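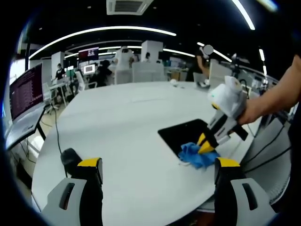
I have a question about cleaning a white round table that many people use in our office. The top gets gray marks, mostly near the edge where arms rest. Until now we wipe it with a dry cloth, a blue one like the one on the table there, and we go around the black pad and the cable. I think this only moves the dirt to another place. What do you use?

Home | Forums | Cleaning | New posts | Log in

gitau_m wrote:
Warm water and 2 drops of dish soap, nothing more. Wring the cloth very well. And please lift the pad, do not go around it. Under ours there was a dark line in the shape of the pad.

Orla T wrote:
I don't agree about the soap. It leaves a film and the film catches more dust. I use the Flastora spray on our Vavby table and it is clean for the whole week.

gitau_m wrote:
It leaves a film if you don't rinse the cloth and wipe a second time. The spray made our top sticky.

prasert_l wrote:
Which side of the cloth do you use? I fold mine in four and turn it when one side is gray. If it is in a ball, you press only with the middle and leave stripes.

neema.nz wrote:
For pencil marks try a white eraser before any liquid. It worked on mine, but test it in a small place first.

Orla T wrote:
OK, the eraser is a good idea. I still keep my spray.

Related topics
Coffee rings on a light desk
How often do you wash microfiber cloths?
Thaler desk, yellow spots after December
Cable marks on a white tabletop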